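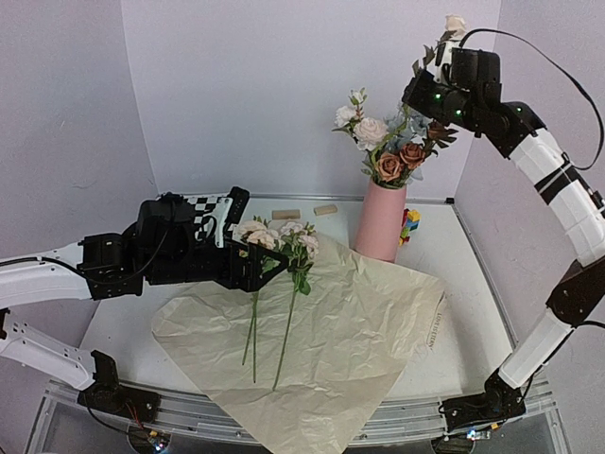 Wrapping flowers, at home

Posted 2019-09-02

Hi again from Gratport! I've been on a bit of a bouquet kick lately and wanted to get it all up on one page before I forget what I did. I'm using artificial flowers for now, partly so I can practice on the same stems over and over, and partly so my sister-in-law can take the finished ones home to Karaki on the bus without worrying about water.

The flowers
Cream and pale peach go with almost everything, and I like them next to a pinkish white with a few green leaves left on. Keep the blooms toward the back of the paper and let the stems point at you. It feels upside down the first time, but your hands get used to it!

The paper
Beige kraft, always. I buy the 60-foot roll from Bester and it lasts me until November if I'm careful (I'm not careful). I lay the sheet on the diagonal so there's a corner to fold up over the stems. Wrinkles are fine – I crumple mine on purpose and smooth it back out, and the folds hold much better that way.

The ribbon
I'm still trying to decide between jute and a plain cotton tape. Pongate has a cotton one in 8 colors and I want all of them. Cut it longer than you think, tie low on the stems, and trim the tails last.

More bouquets going up once I've picked a ribbon. If you have a favorite, leave me a comment!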